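From: Pranab Begum
To: Hement Orchard Society list
Date: 12 October 2026
Subject: Re: Name that apple

Tùng Âu wrote:
> The tree behind the Pevell chapel has dropped its whole
> crop again. Does anyone know what it is? My neighbor
> says Liyanage Russet. I say it isn't russeted, so no.

Tùng, your neighbor has called every apple in the county a Liyanage Russet, including one that was a quince.

I went through the old Staltbridge nursery lists last night. They sold 30 kinds of apple, and by my reading 26 of them are "handsome, streaked, good keeper." The writer was paid by the tree and it shows. Stock number 3224 did go to Pevell, but the name next to it has been eaten by something — a mouse with no respect for scholarship.

If you want a proper answer, pick three sound ones with the stems on, note whether the seeds rattle, and bring them to the November meeting. Windfalls don't count. Last year we spent an hour arguing over one that was mostly wasp.

For anyone sorting their own, color is the worst clue and the one everybody starts with. Look at the stem, the eye and the core first. 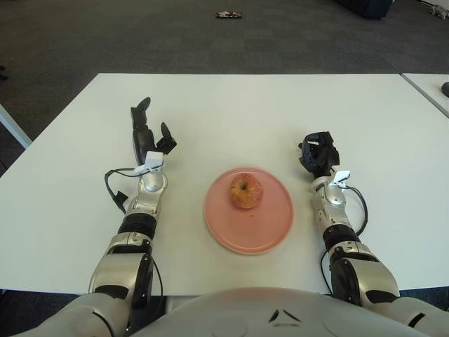 Red and yellow, mottled, name unknown.

I still have 650 paper labels left from the 1000 we ordered, so please name something.

Pranab

--
Contact the list owner | © Hement Orchard Society | Back to top
This site uses cookies to remember your archive settings. Accept | Decline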